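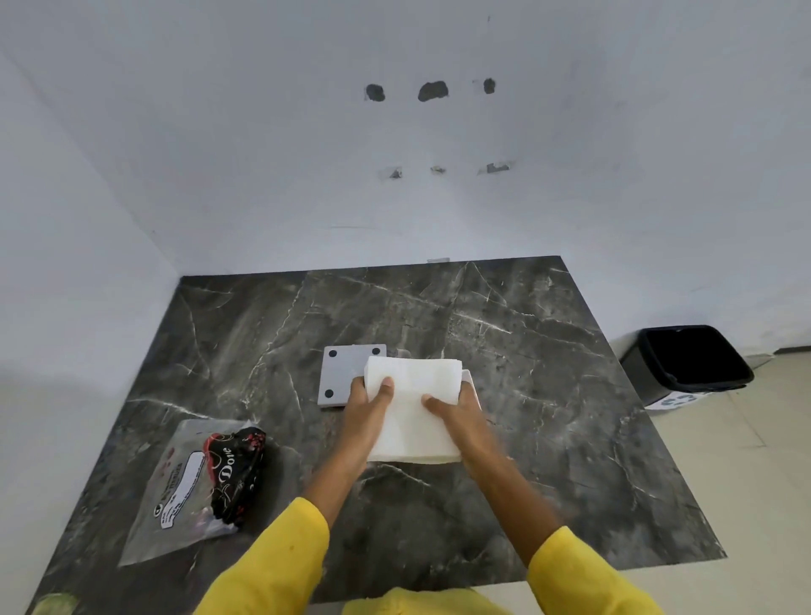

How to buy paper napkins in bulk without getting stung

Every June the catering suppliers put out their pallet specials, and every June somebody running a small cafe or a community hall kitchen decides that a carton of 3,000 is a bargain. Sometimes it is. I've bought enough bad cartons to want proof first, so these are the checks I go through before paying. They take 15 minutes and a kitchen scale.

Step 1. Work out the price per napkin

Ignore the carton price and ignore the word "value" on the label. Divide the total, delivery included, by the number of napkins. Suppliers love to quote by the sleeve, the pack and the carton on the same page, and the sleeves aren't always the same size from one brand to the next. Rarden lists its dinner napkins by the pack and its lunch napkins by the carton, so you can't compare them without doing the sum yourself.

If the supplier won't tell you the count, buy somewhere else.

Step 2. Treat the ply number with suspicion

Two-ply means two layers. It says nothing about how thick each layer is. I have used two-ply napkins that went to pieces on a damp glass, and single-ply ones from Hukel that got through a plate of ribs.

Weigh 40 of them on a kitchen scale, then weigh 40 of whatever you use now. If the new ones are much lighter at the same size, you already know where the saving came from. People will take two at a time and you'll be out of stock early.

Step 3. Measure them unfolded

The size printed on the pack may be the folded size, the unfolded size, or a figure somebody rounded up. Open one out flat and put a ruler on it. While it's open, look at whether the sides are straight. Badly cut napkins fold badly, and a crooked pile is a pain to load.

Step 4. Try the stack in your own holder

Napkins that are a finger's width too big will buckle in an upright holder or hang over the sides of a flat one. Fresh packs are also full of air. Press the stack down with both hands, let go, and see how far it springs back before deciding how many will fit.

Don't overfill to save yourself a trip. A jammed holder tears the top napkin and then hands out five at once. With flat holders, I stop well short of the top of the posts, whatever the box claims about capacity. The Radeo holder we had was sold on its big capacity, and it worked properly at a bit over half that.

Step 5. Do a spill test

Put a tablespoon of water on a plate and lay one folded napkin over it. Leave it for as long as it takes to read the invoice, then lift it by one corner. A decent napkin comes up in one piece. Repeat with cooking oil if you serve fried food, as some papers that handle water well just smear grease around.

Coloured napkins need one more go. Rub a wet one on a white saucer. If the colour comes off on the saucer, it'll come off on a tablecloth.

Step 6. Read the green claims slowly

"Eco" and "natural" on a napkin carton can mean almost anything. Look for the actual recycled percentage, and ask whether the plastic sleeve is included in the claim. I asked Karakaya and got a leaflet with a leaf on it. Brown paper isn't automatically recycled either.

Step 7. Store them somewhere dry

A cheap carton kept beside the dishwasher is no longer cheap. Keep it off the floor and open one sleeve at a time. Paper picks up smells, so keep it well away from the cleaning cupboard and the onions.

What I pay

My last carton cost $53 delivered, plain white, lunch size. There was a dearer one that did slightly better on oil and a cheaper one that failed the corner lift on the first try. Prices move around, so do your own sums before you order.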